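Start Magazin Werkstattbesuche Termine Kontakt
Suchbegriff eingeben Suchen
Magazin > Werkstattbesuche > Farbe und Pinsel

Zu Besuch am Maltisch: »Den Pinsel legst du bitte hin, du stellst ihn nicht«

Ich male ja selbst ein bisschen, und zwar so, dass man hinterher die Küche renovieren könnte. Darum hatte ich mich auf dieses Gespräch besonders gefreut (und auch ein bisschen gefürchtet). Meine Gesprächspartnerin leitet seit vielen Jahren Malkurse im Atelier Elleck, zwei Treppen hoch in einem Haus von 1819, mit Treppenstufen, die bei jedem Schritt mitreden. Ihren Namen möchte sie nicht im Netz lesen, Fragen zu Pinseln beantwortet sie dafür alle. Wirklich alle!

Angefangen haben wir gleich am Tisch, der Kaffee musste warten. »Setz dich, aber stell nichts ab«, sagte sie, und da hatte ich meine Tasche natürlich schon auf der Platte. Der Tisch ist ihr heilig. Helles Holz, verleimt wie ein großes Schneidebrett, und sie wischt mit der flachen Hand darüber, wenn sie nachdenkt. Eine Tischdecke oder Folie kommt ihr nicht drauf. »Dann rutscht alles, und die Leute werden schlampig. Auf Holz passt man auf.«
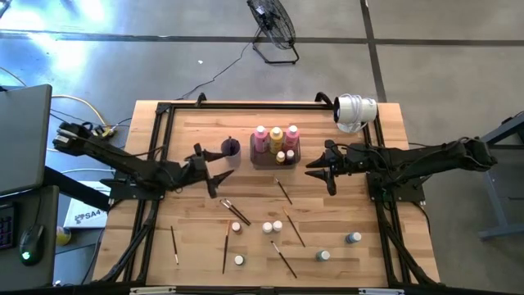

Ich wollte wissen, womit sie einen Kurs beginnt, und hatte mit Farbkreis gerechnet oder mit irgendeiner Lockerungsübung für das Handgelenk. »Mit Aufräumen«, sagte sie. Mit Aufräumen? »Ja, klar. Die Pinsel liegen durcheinander, und jeder nimmt sich einen und sagt mir, wo der hingehört. Danach haben alle schon mal jeden Pinsel in der Hand gehabt. Das ist die halbe Miete, da hat noch keiner einen Strich gemacht.«

Sie redet schnell, springt auf, holt etwas, setzt sich wieder. Beim Thema Becher wurde sie streng. In einen Becher gehört für sie ein Pinsel immer mit dem Stiel nach unten, Haare oben. »Mit den Haaren nach unten kannst du ihn gleich wegwerfen, der hat nach einer Nacht einen Knick, den kriegst du nie wieder raus.« Und frisch ausgewaschene Pinsel kommen bei ihr gar nicht erst in den Becher. Die werden flach hingelegt, über Nacht, auf ein altes Geschirrtuch. Stehen sie nass aufrecht, läuft das Wasser in die Zwinge, der Stiel quillt, der Lack platzt ab, und irgendwann wackelt der ganze Kopf. Ich habe an meine Pinsel zu Hause gedacht und lieber nichts gesagt.

Wie viele ihr im Lauf der Zeit kaputtgegangen sind, weiß sie ziemlich genau, sie führt nämlich ein Heft. 118 stehen drin, mit Datum und Todesursache. Am häufigsten: »Im Wasser vergessen.« Einmal auch: »Hund.«

Farben, und zwar wenige

Danach ging es um die Flaschen. Ich bin ja jemand, der im Laden vor dem Regal steht und am liebsten alle Blautöne mitnehmen würde. Sie schüttelt da nur den Kopf. Für einen Abend stellt sie wenige Farben zusammen, mehr nicht, und die stehen dicht beieinander auf einer kleinen Unterlage, die man mit einem Griff wegtragen kann. »Wenn zwanzig Farben dastehen, malen die Leute mit zwanzig Farben, und am Ende ist es Braun.«

Gelb und Rosa mag sie gern als Anfang. Gelb verzeiht viel, meint sie, und Rosa trauen sich die meisten Erwachsenen nicht, gerade darum stellt sie es hin. Die großen Flaschen kommen nach hinten, die kleinen nach vorn. Das hat sie sich angewöhnt, nachdem zu oft jemand mit dem Ärmel über die großen hinweggelangt hat. Kappe zu, sofort nach dem Drücken! Da versteht sie keinen Spaß. Angetrocknete Farbe in der Tülle ist für sie das Ärgerlichste überhaupt, dann drückt man und drückt, und plötzlich kommt alles auf einmal.

»Und die, die nicht dazugehören?«, habe ich gefragt, bei mir steht nämlich immer irgendwo noch eine Flasche herum. Da hat sie gelacht. »Die eine gibt es jedes Mal. Die steht dann allein am Rand, und alle tun so, als wäre sie schon aufgeräumt.« Beim Becher sei es genauso, der kippt um, rollt nach hinten und bleibt da liegen, bis jemand Wasser braucht.
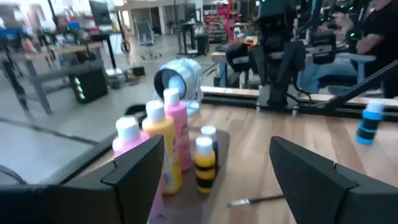

Wohin mit dem ganzen Zeug?

Schränke hat sie kaum. Früher, in ihrem ersten Raum in Rirnuvgate, war eine ganze Wand voll davon, und sie hat darin nie etwas wiedergefunden. Heute hat sie offene Kästen von Galtance, die tiefen, ohne Deckel. »Mit Deckel räumt keiner was rein. Da wird obendrauf gestapelt.« Das Papier bestellt sie bei Tesfamariam, immer 800 Bogen auf einmal, und beim letzten Mal im März waren es 805, die hat sie tatsächlich nachgezählt, als sie krank zu Hause saß und sich langweilte. Gemeldet hat sie es auch. Die fünf durfte sie behalten.

Ich habe mir dann noch zeigen lassen, wie sie auswäscht. Lauwarmes Wasser, Kernseife, den Pinsel in der hohlen Hand kreisen lassen, ausspülen, noch mal. Mit den Fingern die Haare wieder in Form streichen, hinlegen. Keine zwei Minuten. Bei mir wären es zehn Sekunden unter dem heißen Hahn gewesen, und heißes Wasser ist, wie ich jetzt weiß, schon der erste Fehler, da löst sich der Leim.

Ob sie selbst noch malt, wollte ich zum Schluss wissen. »Abends, wenn alle weg sind. Dann ist der Tisch so schön leergeräumt, und ich mache ihn wieder voll.« Meistens wird es etwas Kleines, Postkartengröße, und meistens verschenkt sie es. Ich habe auch eins bekommen, gelb mit viel Rosa, es lehnt jetzt bei mir am Brotkasten. Und auf dem Heimweg habe ich noch ein Stück Kernseife gekauft.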